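Murstead burial site, ancient bone sampling: checklist with comments
Date of check: Sep 18, 2024

1. Trench 2, side walls supported. Yes. The north wall has a small crack, please look again after rain.
2. Gloves and masks changed between each burial. Yes.
3. Sample tubes labeled before opening. Partly. There are 12 tubes, and 2 had the grave number only in pencil. Corrected on the spot.
4. Drill cleaned with bleach. Yes, but the bottle does not show the date of mixing.
5. Cool box for transport to Nolville closed and sealed. Yes, seal 798.
6. Permission from the Totari elders in the site folder. Yes, signed copy. It is valid until December.
7. First aid box. Not complete, eye wash is missing. The Rennie store can send one.
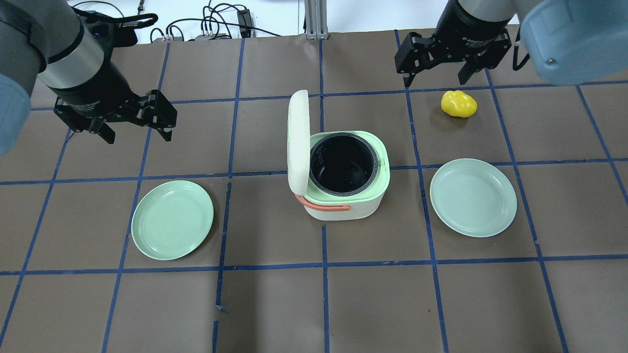

Items 4 and 7 stay open until the next check.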